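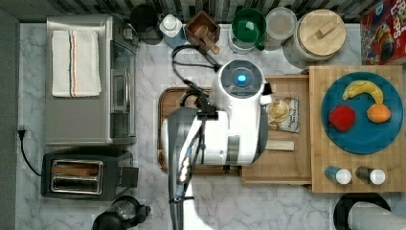 Chapter 7

The Counter

The most fought-over piece of land in any home is the kitchen counter. It is flat, it is at hip height, and it is on the way to everything, so whatever enters the house with no firm plans tends to settle there. Mail does it. Keys do it. Breakfast does it every day and then leaves its equipment behind.

Earlier chapters dealt with storage, meaning cupboards, drawers, and the pantry shelf. Those are places where things wait. A counter is a place where things are done, and it can also be a place where things wait, and most of this chapter is about the quarrel between those two jobs. By the end of it you should be able to look at a stretch of countertop, say which parts are working and which are parked, and move four or five objects without starting an argument. The last skill takes the most practice.

7.1 Standing stock and passing trade

We will call anything that lives on the counter full time standing stock. Passing trade is everything else: the snack bag somebody will get to, the cereal box between the first bowl and the second, the mug on its slow way to the sink. A kitchen needs both. The trouble starts when passing trade is left long enough to be mistaken for standing stock, at which point people begin to wipe around it.

Look back at the counter that opens this chapter. The toaster oven and the two-slot toaster keep company on the left, with the kettle beside the toaster, and the back edge has been given over to a row of containers, a bottle, and a small crate of utensils. A green mug has joined the row. Whether it belongs there is a fair question, and we will come back to it in the exercises. Over on the right, the fruit has a large teal plate, and the plate has a butcher-block board to itself, with two shakers along the front.

You may already have opinions. Write them down before reading on, as they will be useful evidence later about what you thought a tidy counter was.

7.2 The back row

Nearly every counter grows a back row. The wall holds it up, in a moral sense. Things pushed against a backsplash look put away even when they have only been pushed, and a row of canisters with lids looks like the work of someone with a system.

The back row has one real strength, which is that it leaves the front of the counter free for work. It also has a weakness. The deeper the counter, the farther you must reach, and the reach goes over whatever you are making. Flour and salt do well at the back. Anything you grab with wet hands and a pan going does badly there, and will creep forward over a week until it is sitting next to the stove.

The small crate or jar of utensils is a special case. It saves opening a drawer, and it will accept anything with a handle. Left alone, it fills until pulling out a spoon brings up two spatulas and a whisk. The usual advice is to empty it once a season and put back only what you have used. The usual result is that everything goes back, on the grounds that it might be needed in October.

7.3 Where the outlets are

Designers like to talk about flow. Most kitchens are laid out by their outlets. A toaster goes where its cord will go, and the kettle follows, and before long one end of the counter is the hot end whether or not anybody chose it. There is nothing wrong with this. Grouping the things that heat is sound practice, so long as each has air around it and nothing is resting on top.

That last point is worth a blunt word. The top of a toaster oven is flat, handy, and just the right width for a folded dish towel, and towels find their way there in kitchens of every income and education. It is a poor place for one. Give the towel a hook, a rail, or the oven door handle of somebody you dislike. The same goes for bread bags, mail, and the manual for the toaster oven.

7.4 Boards as borders

A cutting board is sold as a tool and spends much of its life as a fence. Put a board down and that patch becomes a place with a purpose. Put a plate of fruit on the board and the purpose has changed, though the board has not been asked. Two or three boards left out can divide a counter very neatly into districts, each one occupied, with nowhere left to cut an onion.

The rule we use in this book is simple enough: one board out must be bare. It may be the smallest or the ugliest. If a snack bag is found on it, the snack bag moves. We have tried looser versions of the rule and they all end in chopping parsley on a saucer.

7.5 A case to carry forward

The rest of the chapter follows one household, in a rented kitchen on Turngate in the town of Stendolberg, through a week of meals. The kitchen has one good run of counter and one bad corner, and over 100 objects passed across the two in that time. The tally sheet is printed on the next spread. Read it before you begin the exercises, and have a pencil ready for the bad corner.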